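Section 6. Stocking the Countertop Can Shelf

6.1 Before you begin
Place the Havevero shelf on a flat wooden tabletop, toward the back edge. Wipe the tabletop and the shelf with a dry cloth. Check that the wire stand does not rock when pressed at either end.

CAUTION: Do not stock cans that are dented, swollen, or leaking.

6.2 Placing the cans
1. Bring all cans to the tabletop and stand them upright.
2. Load the back row of the shelf first, then the row in front of it.
3. Keep cans that do not yet have a place on the shelf near the front of the table.
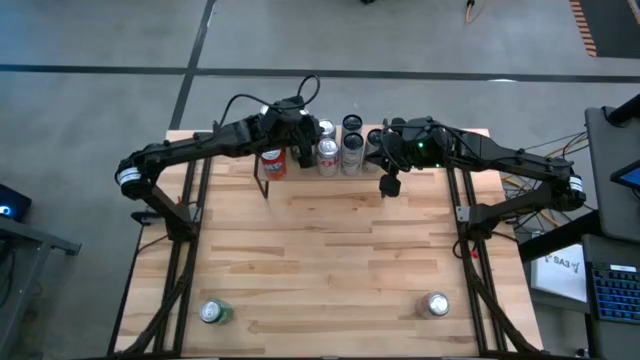
4. Leave enough space between neighboring cans for a can to be lifted straight up.
5. Turn each can so that its brand name faces the front of the table.

NOTE: The shelf is rated for standard 12 fl oz cans. Bottles and 500 ml cans must be stored elsewhere.

6.3 Sorting by flavor
Diet and regular drinks of the same brand are easily confused. Read the full label before placing a can, including any small print near the base, such as "NO SUGAR NO CALORIES" on Diet Coke. Fruit flavors, including Fanta Strawberry, should be grouped together.
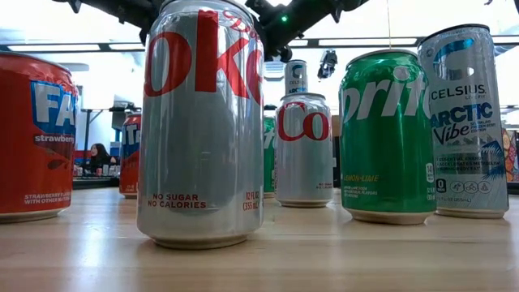
When a flavor runs out, leave its place open until the next delivery. Do not fill the gap with a different flavor. Replacement label strips may be ordered from Flonach under part number 182.

CAUTION: Do not stack cans on top of one another. Keep stored cans above 32 °F.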